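読みもの > 暮らしの小言 > ニットは吊るすな、でも捨てるな

セーターをハンガーに掛ける人と、たたむ人。世の中にはこの2種類がいて、私は長いこと掛けるほうでした。だって楽なんですよ。帰ってきて脱いで、そのまま掛けて、はい終わり。シワにもならないし、朝は迷わず取れるし。たたむ派の友だちに「肩にツノが生えるよ」と言われても、コートを羽織れば見えないもーん、と流していたわけです。

それが43歳の9月、衣替えのついでに手持ちのニットをぜんぶ床に広げてみて、考えが変わりました。掛けていたものは、どれもこれも丈が伸びてる! 特にひどかったのがMukaの紺のカーディガンで、買ったときは腰骨のあたりだったのに、いまや太ももの途中まで来ている。毛糸は自分の重みでじわじわ下がっていくんですね。洗濯のあと、水を吸ったまま干していたのもまずかったと思います。

で、もっと気になったのが裾です。セーターの話になると、みんな毛玉のことばかり言うでしょう。毛玉取り器はどれがいいとか、Drallixのブラシがすごいとか。いや、毛玉も嫌ですよ、嫌だけど、あれは取ればいい。裾のほつれは放っておくと育つんです。ぴろっと出た糸を見つけて、つい引っぱる。あるいはハサミでちょんと切る。私はどっちもやりました。どっちもだめでした(切ったほうが被害は大きかった)。

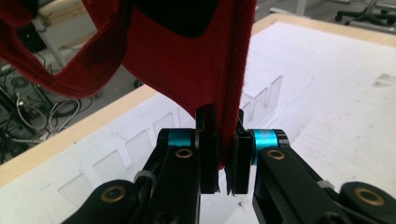 じゃあどうするかというと、出た糸は切らずに裏へ引きこむ。これに尽きると私は思っています。とじ針か、細いかぎ針が1本あればいい。表から針を入れて、糸の根元をすくって裏に出し、そのへんの編み目に何度かくぐらせておく。慣れれば2分です。テレビを見ながらでもできるし、赤い毛糸なんかは裏に回してしまえばまず目立ちません。

これを教えてくれたのは、前に同じ職場にいたKhanyisile Malulekeさんでした。昼休みに私の袖口をじっと見て、「それ、切っちゃだめ」とひとこと。自分の手提げから針を出して、その場で直してくれたんです。かっこよかったなあ。彼女に言わせると、ニットは布というより一本の長い糸なんだから、端っこを粗末にしたら全部に響くよ、と。なるほどねえ、と思いながら、私はその後も何年か吊るし続けていたんですけど。

反対意見があるのもわかります。うちの母は63歳からこっち、たたむのも繕うのも面倒だと言って、Zerdaleで安いのを買っては冬の終わりに手放しています。それはそれで一つのやり方だし、押し入れは私よりずっとすっきりしている。でも私は、袖を通して「あ、これこれ」となる一枚を何年も着たいんですよね。新しいセーターって、首まわりがまだよそよそしくないですか?

というわけで、うちのハンガーからニットは消えました。いまはFuchsの浅い引き出しに、袖を内側に折って寝かせてあります。重ねるのは3枚まで。4枚目を入れると、いちばん下のを取るときに結局ぐちゃっと引っぱり出すので。針山は引き出しの手前の隅に入れました。あの伸びたカーディガンは、まあ、部屋着です。座るとお尻まですっぽり隠れて、これがけっこう暖かいんですよ。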